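We came off the night ferry at Skurkiveck just after six in the morning, which is too early for anything to be open. The terminal has a waiting room with a heater and a coffee machine that takes coins only. Nabila had coins. We sat there until the first bus at 7.15 and then rode it up to the old town with four people going to work.

The guesthouse, the Prendholm, let us leave our bags but the room wasn't ready until two. It's on the street behind the fish market and I would stay there again. Beds fine, shower fine, breakfast mostly rye bread and cheese. The owner, Fergal Breathnach, came for a summer job years ago and stayed. He told us to walk up to the lighthouse before the wind got going, so we did.

It is 200 steps to the top of the light, after a steep path from the harbour. The view is over the outer islands and you can see the ferry route back the way we came. There was a school group coming down as we went up and the staircase is narrow, so that took a while. Entry is free in January.

After lunch (soup, and good) we went round the maritime museum. It covers the herring years in more detail than I needed, but the model boats are well done and the building is warm. The biggest model has 1,337 separate pieces of rigging according to the card beside it. Nabila read every card. I sat down twice.
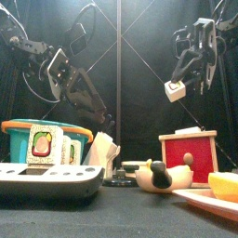
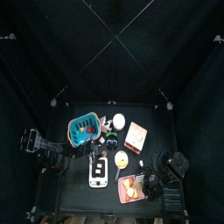 Two robot arms over a black tabletop, with toys.

On Friday we took the small boat out to Wonditz. It goes twice a day in winter, out at ten and back at three, and if you miss the three o'clock you are there for the night. The crossing takes 50 minutes and was rough enough that I stayed outside and looked at the horizon. Sutrisno Saragih, who we had met at breakfast, slept through the whole thing.

Wonditz has a church, a shop and one road. We walked the road to the far end, ate our sandwiches behind a wall and walked back. Lots of eiders, a few seals off the point. The shop had closed at noon, so no tea. We were back at the jetty by half past two to be safe.

Dinner was at Hou, a small place near the bus stop with 2 tables in the window. We had the fish stew and shared an apple cake. Book if you're going at the weekend.

Tomorrow is the train south. It leaves at 9.40 and I have not packed.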